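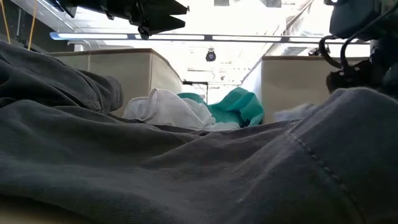 Rocío Barrios
Don't wash them together the first time. The gray one is what I'd worry about, next to anything white.

Saturnino Prieto
That was my question, so here it is in full. I have a small pile for Saturday: a heavy gray piece with stitched seams, a white cloth and a teal-green one. The gray is from Mateos and has never been washed. Can all of it go in one load on cold, or do I need to run 3 loads? The machine is a Ludov with an 11 pound drum and the laundry room in my building charges per load.

Rocío Barrios
Two loads would do it. Gray and teal together, inside out, cold. White by itself or with towels. Test the gray first – wet a hidden part of a seam, press a white paper towel on it for 2 minutes and look for color. Do the same with the teal. If nothing comes off either one you can mix them later on. Shake everything out before it goes in, as heavy cloth holds on to lint and it ends up on the rest. Don't leave it bunched up wet either, the folds set and you will be ironing.

Pullow
I wash everything at once and it's fine. Color catcher sheets, box of 50, any store in Redusdale.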